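4. Cleaning and storing your Premer hair brush

This section is for all Premer brushes with wooden handle and wooden head. For the brushes with plastic handle, please read section 5. The steps are nearly the same, but the plastic brush can go in water and the wooden one can not.

4.1 How often to clean

Remove the loose hair every few days. Wash the bristles every 12 days if you use hair spray, gel or dry shampoo. If you use no products in your hair, once a month is enough. In January and other months when the heating is on, hair becomes more dry and more of it stays in the brush, so please look at it more often.

4.2 Removing the hair

1. Hold the brush by the handle with the bristles up.
2. Put the end of a tail comb under the hair, near to the handle.
3. Lift the hair slowly, one row after the other. Do not pull from the side.
4. When the hair comes up as one piece, take it off with your fingers.
5. For short hairs which stay between the bristles, use an old, dry toothbrush.

CAUTION: Do not cut the hair with scissors while it is in the brush. A bristle that is cut can not be replaced at home.

4.3 Washing the bristles

1. Fill a small bowl with lukewarm water, only as deep as the bristles are long.
2. Add two drops of mild shampoo and mix with a finger.
3. Turn the brush over and move only the bristles in the water. Keep the wood above.
4. Rub between the rows with the toothbrush for roughly 75 seconds.
5. Change the water and repeat step 3 without shampoo.
6. Shake the brush and press it on a dry towel, bristles down.
7. Leave it on the towel until the next day.

NOTE: Model 522 has a rubber cushion with a small air hole. Cover the hole with your thumb during washing. If water comes in the cushion, press it several times over the sink - slowly, so the rubber does not tear.

CAUTION: Never put a wooden brush in the dishwasher, in a sauna or on a radiator. Do not dry it with a hair dryer. The wood can open along the grain, and this is not covered by the guarantee.

4.4 Storing the brush

When the brush is fully dry, choose a cup or jar that is heavy enough. A light cup falls over easily, as most of the weight of the brush is in the head.

1. Check that the cup is clean and dry inside.
2. Put the brush in with the handle first, so the bristles do not touch the bottom.
3. Let the head lean on one side and see that the cup stands firm. 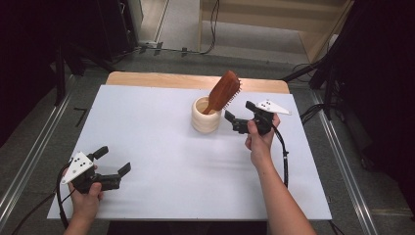
Wooden brush in a ribbed cup, handle down.

NOTE: Empty the dust from the cup when you clean the brush. For travel, use the cotton bag and not the cup - the bag is sold separately as part no. 264.

4.5 Care of the wood

Two times in a year, put one drop of Semaan wood oil on a soft cloth and rub the handle and the back of the head. Wait one hour, then wipe with a dry part of the cloth. Keep the oil away from the bristles and from the rubber cushion.

Sosdale Brush Works, Druvatside | Contact customer service | © Sosdale | Page updated 8/16/19 | Back to top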